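パントを蹴る人に拍手を 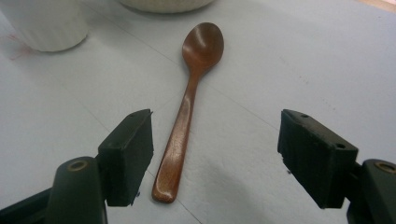
つやのある木のスプーン

文・クレマンス・マルティ
2026年6月11日

アメリカンフットボールの観客席で席を立つのに最も適した瞬間は、第4ダウンでパンターが走り出てくるときだということになっている。トイレに行く人はここで行く。ビールを買う人もここで買う。私の前に座っていたご一家は、パントのたびに全員で通路に出ていき、戻ってくると「何かあった?」と隣の人に聞いていた。隣の人は「いや、何も」と答えた。その間に試合の行方を左右するキックが一本、相手陣の奥深くに転がっていたのだが。

この春、私は社会人リーグのプリラの試合に通った。対戦相手のゼケッティとの一戦には1,000人以上が入り、リーグの規模を考えれば立派なものだった。その中でパントを目当てに来ていたのは、おそらく私とパンターのお母さんだけである。お母さんのほうは途中で電話に出ていた。

近ごろは「第4ダウンでも攻めろ」というのが正しい態度とされている。数字に強い人たちが計算したところ、監督というものは昔からずいぶん蹴りすぎていたらしい。計算に文句はない。残り2ヤードで、敵陣に入っていて、こちらのラインのほうが重いとなれば、私だって行けと言う。問題は、その計算が観客席に降りてくるまでに、途中の条件をすべて落としてくることだ。席に届くころには「蹴るのは臆病者」という一行だけになっている。

自陣8ヤードで第4ダウン、距離はたっぷり残っている。それでも後ろの男性は「行け!」と叫ぶ。失敗した場合の守備には、ご自身で入ってくださるのだろうか。そういう申し出はいまのところ聞いたことがない。

プリラのパンター、コア・タンの話をしたい。走るのは速くないし、本人もそう言っている。試合の大半は、ベンチの端でネットに向かってボールを蹴るか、上着のファスナーを上げ下げして過ごす。そして攻撃が行き詰まったときだけ呼ばれる。つまりこの人がフィールドに現れるのは、味方の誰かがうまくいかなかった直後と決まっている。入ってくるだけで場内にため息が出る職業というのを、私はほかに税務署くらいしか思いつかない。

ところが、その仕事の中身はかなり細かい。ロングスナップを受け、手の中でボールの向きを直し、数歩で蹴る。目の前には、それを止めることだけを考えて走ってくる大男が並んでいる。遠くに飛ばせばよいというものでもない。飛びすぎればカバーの選手が追いつかず、リターナーに広い野原を進呈することになる。高く上げれば時間は稼げるが、風が余計な口を出す。サイドライン際に落とすか、ゴールライン手前で止まってくれるように祈るか。祈る部分があることは認めよう。楕円形のボールに地面でどちらへ跳ねるか尋ねても、返事はない。

ゼケッティ戦の後半、タンの蹴ったボールは高く上がり、リターナーはフェアキャッチの合図をしかけて、やめた。エンドゾーンまで転がると踏んだのだろう。ボールは芝で一度おかしな跳ね方をし、ゴールラインの少し手前で、まるで忘れ物を思い出したように止まりかけた。そこへ味方が二人飛び込んで押さえた。私は立ち上がって拍手をした。通路から戻ってきたご一家が、立っている私のせいで席に入れずに困っていた。

その後のゼケッティの攻撃は、自分たちのゴールポストを背中に感じながらの窮屈なもので、投げれば低く、走れば詰まり、結局は向こうも蹴った。向こうのパントは短かった。プリラはいい位置からボールをもらい、少し進んでフィールドゴールを決めた。翌日の地元紙に載った写真は、両腕を上げるキッカーのものだった。同じ足を使う仕事でも、片方は点が入るから写真になる。もう片方の功績は「相手が困った」というもので、これは写真に写りにくい。

監督のエヴェリーン・バッカーに、蹴る判断はつらくないかと聞いたことがある。彼女は少し考えてから、「蹴って負けると私のせい、行って失敗すると勇敢だったと言われる。だから気をつけないと、行きたくなるんです」と言った。この春に聞いたフットボールの話の中で、私はこれが一番怖かった。臆病が監督に蹴らせるという話はさんざん聞かされてきたが、いまや臆病な監督ほどギャンブルに出るかもしれないのだ。拍手は前払いでもらえるし、結果が悪くても心意気は褒めてもらえる。勇気の値段がずいぶん下がったものである。

断っておくと、私はパントだらけの試合が見たいわけではない。一月に見た練習試合がまさにそれで、寒いなか、両チームが互いにボールを丁寧に返送しあうだけの午後だった。あれを美しいと言い張るほど私も頑固ではない。帰りの電車では足の指の感覚がなく、パントのことを少し嫌いになりかけた。ただ、あの日がひどかったのは両チームの攻撃がひどかったからで、後始末をした人に請求書を送るのは筋が違うと思う。

それに、蹴るという選択肢がちゃんと怖いチームのほうが、攻める選択も生きる。パントの隊形からパスを投げるフェイクが面白いのは、守る側が本気で蹴られることを心配しているときだけだ。毎回行くチームがまた行っても、意外でもなんでもない。プリラは春に一度だけフェイクをやった。タンがボールを持って右へ走り、本人の申告どおり速くなく、それでもファーストダウンを取った。場内はこの日一番の騒ぎになった。自分の本業で一度も受けたことのない歓声を、彼は副業で受けたわけだ。戻ってきた彼がどんな顔をしていたか、私の席からはヘルメットで見えなかった。

友人のドムニカ・ギツァはこの話をすると決まって、それならパントに点をつければいいと言う。ゴールライン際に落としたら一点、とか。悪くないと一瞬思うのだが、賛成はしかねる。点がつけば見てもらえる、というのでは、見る側の負けという気がするのだ。それにルールブックはすでに十分厚く、審判の皆さんはいまのルールの説明だけでも相当に苦労しておられる。マイクのスイッチを入れ忘れたまま熱心に何かを語っていた先日の主審には、とくにご同情申し上げる。

私の提案はもっと安上がりで、売店の列を一つずらしてほしいというだけのものだ。タイムアウトがある。クォーターの切れ目もある。ハーフタイムにいたっては、そのためにあるようなものだろう。タッチダウンのあとのキックオフでもかまわない。あちらはこのところのルール変更のたびに姿が変わって、私もどこで目を離してよいのか分からなくなっているけれど、みなさんの判断にお任せする。

第4ダウンには座っていてほしい。監督が蹴ると決めたら、後ろの方は一回だけ「行け」をこらえて、ボールが上がるのを目で追ってみてほしい。いいパントは、思っているよりも長く空中にある。落ちたあとにどちらへ跳ねるかは、私にも分からないし、タンにも分からないそうだ。

秋の日程が出たら、私はまた同じ列の券を買うつもりでいる。例のご一家がまた前の席だったら、通路側を譲ってもらえないか頼んでみようと思う。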